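Sorting on a Bench in Astbridge

Ketsara Khamphan built her arm in a shared workshop in Astbridge, on a bench she books until 7 p.m. The parts cost $823. The controller, a Prutia board, handles up to 70 position updates a second.

The current job is sorting small items among plastic baskets. Slender shapes such as pens give the two fingers little to close on, so the wrist camera's view matters most in the last inch.
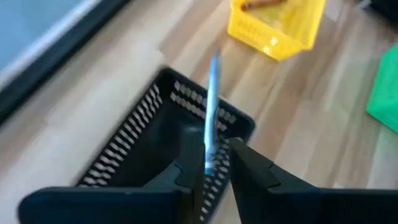
Grip Settings

Khamphan's software, Jaidee, stores 13 grip profiles. The one for thin objects closes slowly and stops on motor current. Finger tips are next on her list for August.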